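Moving the desk out of the bedroom

In February I finally gave up on the bedroom desk. I had been doing the bookkeeping for two small shops from a corner beside the wardrobe for three winters, and the corner had won. The radiator sat behind my knees, the one outlet was under the bed, and I was going to sleep every night looking at a stack of receipts.

The apartment in Relcombe is small, so there weren't many places to go. I measured the hallway, the end of the kitchen and the spot under the living room window. The hallway is too narrow for a chair to push back. The kitchen end had the room but also the washing machine. That left the window, where the bookcase was.

Emptying the bookcase took most of an afternoon. I had meant to keep everything and ended up with 17 books in a bag for the library sale, plus a Dimside street map from when I lived there. The bookcase went into the bedroom where the desk had been. It covers the outlet I could never reach anyway.

I thought about buying a new desk. Prendergast had one I liked for 459, with drawers down one side, and I went back to look at it twice. In the end I kept to a plain table and put the drawer unit from the old desk next to it. The drawers don't match and the unit is slightly too tall to go underneath. I use the top of it for the printer.

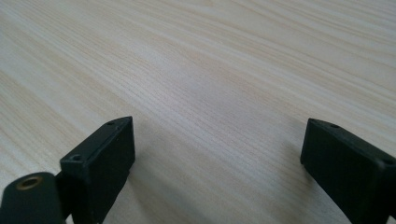

Elba Carrasco wrote after my last post that a desk under a window would be fine until about April, and that after that I'd be working with the blind down every morning. She put hers sideways to the glass and has left it there for years.

I tried it sideways over the weekend. It does cut the glare on the screen, and I can see the street by turning my head. It also sticks out into the room by the length of my arm, so anyone heading for the kitchen has to go around it. I've left it that way for now. If I get tired of walking around it I'll turn it back and buy a better blind.

The other change is that work stops at six. With the desk in the bedroom I would answer one more email at ten at night, then another. Now the laptop goes in the top drawer and the table gets used for dinner if Pilar comes over. I've slipped a few times, mostly at the end of the month when the invoices come in together.

Still to do: a longer extension cord, a lamp that clamps on, and something for the four screw holes the bookcase left in the wall. I have half a can of the wall paint somewhere, probably in the hall closet behind the vacuum.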